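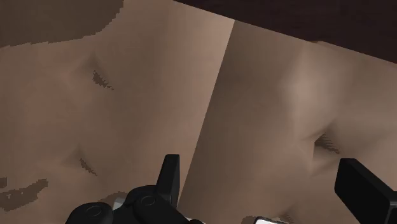

2018-12-09
Posted by Anisa Pillai
Filed under: Bench notes / Adhesives

Lap shear on the second Trendano batch. Carried on from the coupons Akash bonded before he left. Same aluminum, same overlap, same fixture. Surface prep was a solvent wipe, abrade with 600 grit, wipe again. Akash's sheet doesn't say how long the coupons sat between the last wipe and bonding, so I have asked him.

Set A pulled first. All failures cohesive, adhesive left on both faces. Peak load on the best coupon was 3346 N. The others in the set fell below that but the curves have the same shape, with a short linear rise, a slight knee, then a clean drop.

Set B is less tidy. Coupons 2 and 3 let go early and the failure was mostly at the interface on one side. Bare metal over more than half the overlap, and the bare side is the one that faced down in the clamp jig. Coupon 1 looks like set A. I first suspected the mix, but both sets came out of one cup and B was bonded straight after A. Pot life should not matter at that interval.

Two things to check:
- Jig base. There is a film on it near the rear stop. Could be release agent from the Flerkier molding job. Wiped it with a white cloth and got a gray smear. Cloth is bagged and in my drawer, please leave it there.
- Clamp pressure. The rear spring feels softer than the front one. Have not measured it.

Naveen thinks the film is enough to explain it. I would like to see the spring numbers before agreeing – a light clamp would give a thicker bond line at that end, and coupon 3 does look thick under the loupe. Sectioning it is the quick answer. Ayman has the saw until he finishes the Andero parts.

Grips on the tester were slipping again at low load. Cleaned the serrations with a brass brush and re-zeroed. The first trace in the set A file is a slip and should be deleted before anyone averages the folder.

Next: strip the jig, clean it, swap the front and rear springs, bond three more coupons from the same cartridge. If the bad end moves with the spring we have the cause. Shaimaa wants the oven on Tuesday, so the cure has to go in Monday morning.

Cartridge is back in the fridge, door shelf, cap taped.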